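Rakena bags: picking up soft things by their handles

README for the data and code release, version dated 21/01/2018

Hello, and thanks for downloading this. I've tried to write the README I wish other people would write for me, so it's a bit long and it wanders, but everything you need to load the files is in here somewhere. If you only want the folder layout, skip down to the part called What's in the folders.

What I was trying to find out

Most of the grasping work I'd read before starting used blocks, mugs and tins. I wanted to know what happens with bags. A bag has no proper shape until you lift it, its handle flops about, and a strap can end up anywhere! My question was a small one: if the arm is told where the handle is before it moves, does that beat letting it pick its own grasp from a depth picture? The first way I call Vedden in the code, the second is Janotari. (Sorry about the names, they started as branch names and stuck.)

How a try goes

Each try starts with the bag lying on a bed among other household stuff, because I wanted soft things lying on a soft surface, with plenty in the way. The arm goes down, closes on whatever it has chosen, lifts, holds still for 20 seconds and then lets go. A try counts as good if the bag is still in the gripper at the end of the hold. I don't mark it down for swinging or for hanging crooked, which some of you will think is too kind. The angle is stored anyway, so you can be stricter if you like.

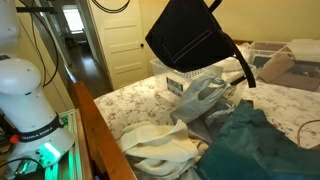
Straps gave me more grief than handles did. A long strap can snag on something on the bed during the lift, and then you get a slow drag that the force readings show very nicely but the pass or fail mark doesn't show at all. I added a column called snag for this. It's filled in by hand from watching the videos back, so treat it as my opinion — I went through them all twice in November and changed my mind on a few.

Results, such as they are

There were 200 tries planned for each method. Vedden got all 200. Janotari has 196, and the missing four were lost when the recording disk filled up and I didn't spot it. I didn't rerun them, as the bed had been tidied by then and the layout wouldn't have matched.

Telling the arm where the handle is did help, mostly on the darker bags where the depth picture is patchy. On light canvas bags I couldn't see much between the two. Janotari failed 51 times, and when I sorted those by hand the biggest group was grasps on a fold in the body of the bag that looked a lot like a handle from above. I think that's fixable with a second view from the side, but I haven't tried it yet.

What's in the folders

tries/ has one folder per try, with the video, the joint positions and the force readings. The clocks are lined up to the start of the lift, so negative times are the approach.

labels/ has one table per method. Columns are try number, bag, handle position, pass, angle and snag. Handle position is blank for Janotari on purpose.

plurkwood/ is the little loader I use myself. It reads a try folder and gives you everything on one time axis. It's slow on the first run while it builds its cache, then fine.

Things to watch out for

The force readings drift a bit over a long session. Take off the average of the first second of each try before comparing them.

All of it comes from one room with one arm, so please don't train on this and expect it to work in a warehouse. Lighting changes between tries too, and I made no attempt to control it.

Bags were reused across tries. If you split the data at random you'll have the same bag in both halves and your numbers will look lovely. Split by the bag column instead!

Using it

Free for research and teaching. If you find a wrong label, please send me the try number and what you think it should be, and I'll put the fix in the next version.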